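Swapped the nozzle on the Prarka today. Writing down what I did while it's fresh, for anyone else running one with the Ternel hot end.

1/ The old nozzle had 396 hours on it, all PLA and a little PETG. Walls were coming out thin on one side and I'd already ruled out the belts.

2/ Heat it before you loosen anything. Hold the block with a wrench and turn the nozzle with the socket. If you let the block twist you can snap the thermistor wire. I did that in August and lost a weekend to it.

3/ Back the new one off a quarter turn from the block, tighten the heat break against it, then snug the nozzle while it's still hot. If plastic oozes out above the nozzle later, it wasn't seated.
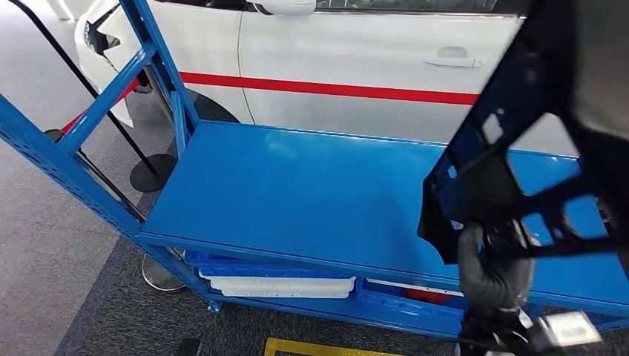

Blue cart, bins on the lower shelf.

4/ Redo the Z offset. The new nozzle is not the same length as the old one, even from the same bag. Mine needed 2 tries before the first layer stuck.

5/ Flillix keeps the old offset in the printer profile AND in the filament profile. Clear both. Hortensia Rengifo pointed this out to me when I couldn't work out why my change did nothing.

6/ Test print was a single-wall cube, then 3 hours of brackets. Walls measure even on all sides now. Some stringing on the PETG — I dropped the temp a little and it's better.

7/ Someone asked about the hardened nozzles from Amarasinghe. I haven't used one. Mairéad Ní Mhurchú has, with glass-filled nylon, and she prints hotter to make up for it. Ask her for the settings.

8/ Next job is the extruder gear. I'll post that separately when the part gets here.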